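Teaching by Hand: A Talk with Sawsan Kassab of Bretlow

Last updated: Thursday, May 19, 2022
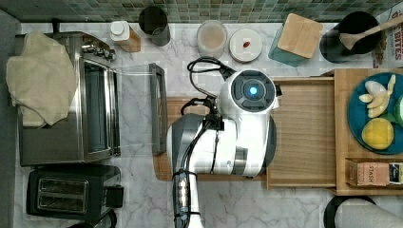
Kosmas Fragkou thinks most people picture the wrong job when they hear that someone teaches robots. They imagine typing, he says, and the typing is a small part of the week. The larger part is standing in a kitchen and doing the same chore again until the arm has a good set of runs to learn from.

Sawsan Kassab has been doing that work at Bretlow for three years. She came from a company that made packing equipment, where every motion of a machine was written out in advance. At Bretlow the motions come from people. A person moves the arm through a task, either by holding it and pushing it along or by steering it from a second set of controls, and the recording becomes the lesson.

"At my old job, if the box was an inch to the left, the machine missed it," Kassab said. "We would put up a rail so the box could never be an inch to the left. You can't put a rail around somebody's breakfast."

The chores her group works on are ordinary ones. Put a piece of fruit on a plate. Take a slice of bread to the toaster. Move a cup to the back of the counter and leave it standing. She said the plain ones take up the most time, and that fruit is harder than people expect.

"A banana bruises," she said. "A lemon rolls. With a lemon you have to come down from the top and close slowly, and if you are in a hurry you push it away from you. I have chased a lemon down a counter with the arm more than once."

There are two ways to give a demonstration, and the group uses both. The first is to take hold of the arm and guide it. Kassab starts new people on this one. The arm goes slack enough to be moved, the person walks it through the chore, and the joints are recorded the whole way. She said it gives a new person a feel for which way the elbow wants to go.

The drawback is that the person's own hands and sleeves end up in what the cameras record. The arm will be working alone later, so those recordings don't match what it will be looking at. "It learns with your hands there, and then your hands are gone," she said.

The second way is remote control. The operator sits or stands off to the side and moves a smaller arm, called the leader, and the larger one copies it. Bretlow's leader arms run on software the group calls Droltell. Fragkou wrote the first version of it and still looks after it. Kassab said it took her most of April in her first year to get comfortable.

"You lose touch," she said. "With the arm in your hand, you feel the table. With the leader you feel nothing, or you feel a small buzz that somebody decided should mean table. So you learn to watch. You watch the shadow under the fingers. You watch whether the plate shifts."

Fragkou doesn't fully agree with her about the buzz, and he said so. He thinks operators who trust it make better recordings than operators who turn it off. Kassab turns it off. They have left the setting up to each person.

A task gets 45 demonstrations before the group tries any training at all. If the first results look sensible, they go on to 500. An operator works for 13 minutes and then hands over to someone else. Kassab asked for that rule after reviewing recordings from longer turns.

"You could see people getting tired," she said. "The path got lazy. They cut the corner over the plate instead of going up and around it, and the arm learned to cut the corner. It copies what you did. It has no idea what you meant."

I asked whether mistakes get thrown out. Some do. A run where the operator drops the item and stops is deleted. A run where the operator drops it, picks it up and finishes is kept and given a label of its own. Kassab would like more of those. Her first set of recordings at Bretlow was very clean, she said, and the arm trained on it had no way back when something slipped.

"It would close on air and then carry the air to the plate," she said. "Very smooth. It put the air down nicely."

Since then she has asked operators to start some runs from a bad place, with the arm too low or turned the wrong way, and to work their way out. They also move things between runs. A jar goes to the other side, a towel gets hung somewhere else, the plate is turned. Hegarty, the group's second work site, uses its own dishes and its own counter layout, and recordings from both places go into the same training set.

Fragkou's part of the job comes afterward. He goes through the recordings and marks where each step begins and ends: reach, close, lift, carry, lower, open. He said the hardest one to mark is the lift, as people tend to start lifting a little before they have finished closing.

"Everybody does it," he said. "You do it with a coffee cup. I didn't know that about people until I had to mark it."

Neither of them would guess when an arm taught this way might be sold for use at home. Kassab said her next task is tea, starting with opening the box and taking out one bag. She has tried it a few times with the leader arm. The bags stick together, and she has been getting two.

Related items
Flidetti Opens Its Leader Arm Design to Schools
Guided by Hand or Steered from a Distance: Readers Write In
How Long Should an Operator's Turn Be?
Marking Up a Recording, Step by Step
Soft Fingers and Soft Fruit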